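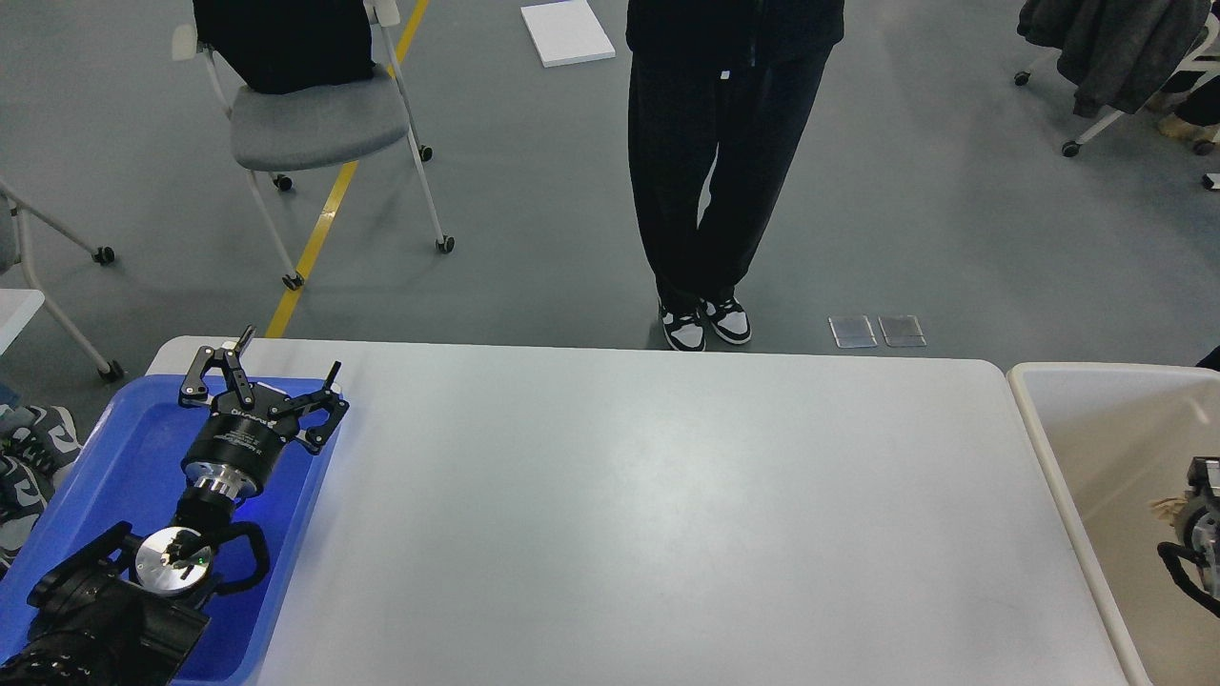
Großer weißer Tisch, links die blaue Wanne, rechts die beige Kiste.

Taras Lytvynenko
22.11.2021

1/ Ein paar Notizen zum neuen Tisch, nach denen im Mai schon jemand gefragt hatte. Damals standen wir noch an den alten Platten von Nazarenko, jetzt ist umgestellt.

12 Kommentare · 31 Mal geteilt

2/ Die Platte ist weiß und matt. Ich wollte kein Hochglanz, weil sich darin jede Deckenleuchte spiegelt und man kleine Teile schlecht sieht. Einen leichten Schimmer hat sie trotzdem, je nachdem, von wo man schaut. Damit kann ich leben.

3 Kommentare

3/ Kratzer: Matte Flächen nehmen alles an. Schwache Schleifspuren sieht man schon. Mit Radierschwamm geht ein Teil weg, aber dann wird die Stelle irgendwann blank. Ich wische nur noch mit Wasser und einem Tropfen Spülmittel.

4 Kommentare · 5 Mal geteilt

4/ Links die blaue Kunststoffwanne mit hohem Rand, rechts die beige Kiste. Beides über Dokero bestellt, Lieferung kam in zwei Paketen, das zweite erst nach einer Erinnerung. Die Farben haben wir absichtlich verschieden genommen. Wenn ich jemandem zurufe »in die blaue«, muss keiner nachfragen.

2 Kommentare

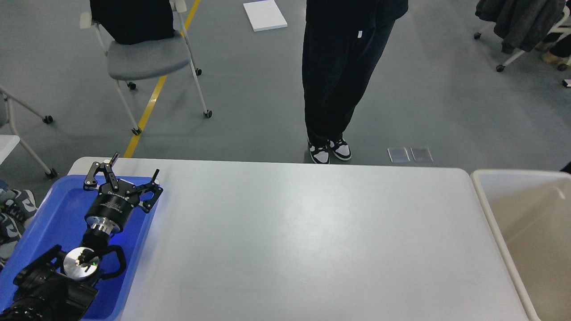 5/ Die Kiste steht neben dem Tisch, ihr Rand liegt ein kleines Stück höher als die Platte. Bündig wäre mir lieber gewesen, dann könnte man Sachen einfach hinüberschieben. So muss man sie kurz anheben. Ein niedrigeres Modell gibt es bei Gamico, kostet aber mehr, und der Rand ist dort dünner.

5 Kommentare · 3 Mal geteilt

6/ Regel für die Mitte der Platte: Dort wird nichts abgestellt. Keine Tasse, kein Telefon, kein Klebeband. Hat in Jaltbridge vier Wochen gedauert, bis das bei allen angekommen war. Hier ging es schneller.

7/ Zum Boden, weil das auch gefragt wurde: grau beschichtet, mit gelber Linie. Lässt sich gut fegen. Helle Kleinteile findet man darauf sofort wieder, schwarze Schrauben leider nicht.

1 Kommentar

8/ Die Stühle mit den Rollen stehen an den Seiten. Jacken hängen über den Lehnen, das ist der Punkt, der mir noch nicht gefällt. Eine Hakenleiste ist bestellt, sie kommt an die Wand neben der Tür. Bis dahin bleibt es so.

4 Kommentare

9/ Was ich beim nächsten Mal anders machen würde: die Tischhöhe vorher mit allen ausprobieren. Wir haben nach Datenblatt gekauft und dann drei Abende lang an den Füßen gedreht. Wer größer ist, fand es zu niedrig, ich fand es zu hoch. Jetzt ist es ein Mittelwert und keiner beschwert sich laut.

5 Kommentare

10/ Die abgerundeten Ecken kann ich empfehlen. An den alten Tischen hatte ich ständig blaue Flecken an der Hüfte.

Maße reiche ich nach, wenn ich den Zollstock wiedergefunden habe.

3 Kommentare · 4 Mal geteilt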